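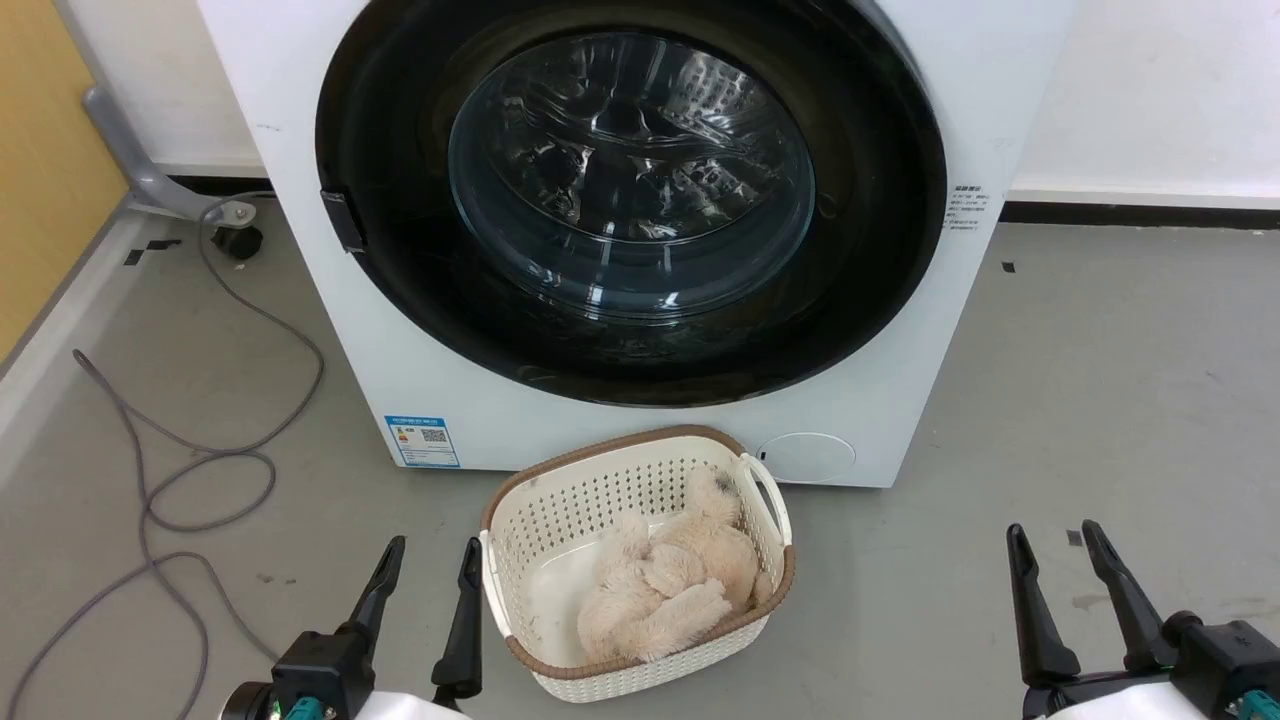
Tineke Dekker wrote on 2024-02-20:

> Can we please settle the washing powder question before the next order goes in. I've been through the old messages and I count three different opinions, one of which is mine from two years ago and I no longer hold it.
>
> What I'd like: one bulk order for everyone on the list who wants in, non-bio, unscented, the 10 kilo sacks. Podier will deliver to one address if we go over 55 sacks in a year and we're nowhere near that unless the Pacheco Road lot join us.
>
> Also our water is HARD. Whatever dose is printed on the sack is for soft water and people keep complaining that their towels come out like cardboard. I don't think it's the powder. I think it's the dose, and half of you washing everything at 30.
>
> Tineke

Tineke, yes, agree with nearly all of that. Quick reply as I'm out the door in a bit.

Powder. Non-bio fine by me. Unscented very much fine by me, the last lot smelled of pear drops and so did my sheets, for weeks. But do we have to go with Podier? Their sacks are paper, and mine got damp in the shed and set like a brick. Had to go at it with a trowel. Kinia do the same sort of thing in a tub with a lid. Bit dearer, 42 pounds against 38 last time I looked, but the tubs are handy afterwards and I'd sooner pay the extra than throw a third of it away. Happy to be outvoted.

On the hard water. You're right about the dose. I went up to the hard water amount in September, no other change, and the towels are better. Not hotel towels but better. Things I've tried, for what it's worth:

- soda crystals, a couple of spoons in the drum with the towels. Good. Cheap. Keep them off wool and silk.
- white vinegar in the softener drawer. Did soften them a bit. Stopped because someone on here said it's bad for the rubber seals over time, no idea if true, can anybody say for certain?
- those magnetic ball things. Waste of money.
- line drying then ten minutes in the tumble dryer at the end. Best of the lot for softness but I grudge the electric.

And 30 degrees. I do most things at 30 and I'm not going to stop, but towels, bedding and tea towels go at 60 now. Also once a month an empty hot wash with nothing in but soda crystals. The black gunk in the drawer has mostly gone since. Take the drawer right out and do the roof of the space behind it with an old toothbrush, it's horrible up there. Filter as well!! Shallow tray and an old towel underneath before you unscrew it, I did mine without and had a lake across the kitchen. Found 4 hair grips and a button I'd been looking for since last summer.

Numbers. If we want Pacheco Road in with us somebody needs to ask them properly, not just copy them in to a long thread. I can do it but not before next week. They used to buy the Virkero liquid and I think some of them are quite attached to it. I wouldn't mix the two in one order, it made a right mess of the splitting up last time, people had paid for the wrong thing and I was still chasing money months later.

Storage is the other thing. I can take ten sacks or tubs in the garage, not more, the bikes are in there. Who else has a dry corner? Dry being the imporant word.

So from me:
non-bio unscented, yes
Kinia tubs if others will pay the difference, otherwise Podier and I'll decant mine
hard water dose written on a label and stuck on every one
3 tubs for me please, or 3 sacks

Could everyone reply to the list with just a number and sacks/tubs, not a whole essay like this one. Tineke are you adding it all up or shall I?

Must run, will look at replies tonihgt.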